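Gremberg: pictures from the simulation work

Gremberg is our project on learning grasps in simulation and then running them on a real arm without further training. This page collects material from the work so far, with short notes. The full method is in the report, and the scene files are on the project's download page.

The method in brief

We train one policy for all objects. Each training run starts from 30 recorded grasps, made by hand with a joystick in the simulator, which we call Teltel. The policy then practises by itself while Teltel changes the lighting, the friction and the starting position of the object. No real-world data is used at any stage. A run takes two days on our own machines.

Gallery

1. The mug task

The simulated arm at the mug, with one gripper finger just to the left of the rim. The task is to take hold of the wall of the mug and lift it clear of the table. 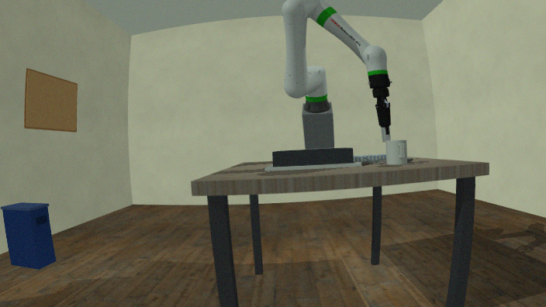
2. What we measured

We compared two versions of the policy, both trained on the same recordings.

Wetau is the plain version. It sees the room from one fixed viewpoint and gives the next movement of the arm. It does well when the mug starts close to a position it has met in training and badly when the mug is near the edge of the table.

Lanz adds a short memory of the last few movements. In simulation it lifted the mug in 71 per cent of trials, and most of the gain over Wetau came from second attempts after a missed first grasp.

3. Where it fails

The most common fault is a finger coming down on top of the rim. The arm then stops, because we set a limit on contact force. Lanz usually backs off and tries again. Wetau tends to stay where it is until the trial runs out of time.

The second fault is a grasp on the handle. We count this as a failure even when the mug leaves the table, as the grip often slips during the lift.

4. Still to do

Tests on the real arm begin in May. We will use the same force limit and the same rules for scoring. We also want to repeat the training with fewer recordings, to see how far the number can be cut before the results drop.

Pictures on this page may be reused in teaching if the Gremberg project is credited.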